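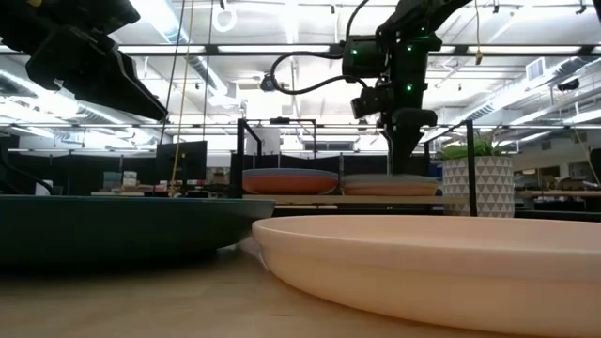 What is a dinner plate? It's a broad, shallow dish, usually with a raised edge, made to hold one person's main course.

## Dinner plate

I've been keeping these household entries going for a while now, and plates get me more mail than anything else (spoons are a distant second!). So I've tried to put the basics in one place.

### Shape

A plate has a well, which is the flat part where the food goes, and a rim around it. On older styles the rim is wide and nearly flat. Coupe plates skip it and just curve up at the edge, and I like those for anything saucy. Underneath there's normally a foot, a low ring that the plate stands on – run a finger over it before you stack, as a rough foot will scratch whatever is below.

### Materials

Stoneware is what I eat from most days. Porcelain is thinner and harder, earthenware chips if you look at it wrong, and melamine is great outdoors but shouldn't go in the microwave.

### Color

White ruled for years, and then mixed sets came along. Muted colors like terracotta, peach, tan and dark teal sit together nicely, and a replacement doesn't have to match exactly. My friend Yaowalak Prasertsri buys all of hers one at a time and her table looks wonderful.

### Stacking and storage

Same sizes together, biggest at the bottom. I keep stacks to 8 plates, and with heavy stoneware I'd go lower. Open shelves are handy for the ones you use daily, but they do gather dust, so rinse the top plate if it's been sitting. For long storage I slip a paper napkin between each pair.

### See also

Side plate; Soup plate; Charger; Plate rack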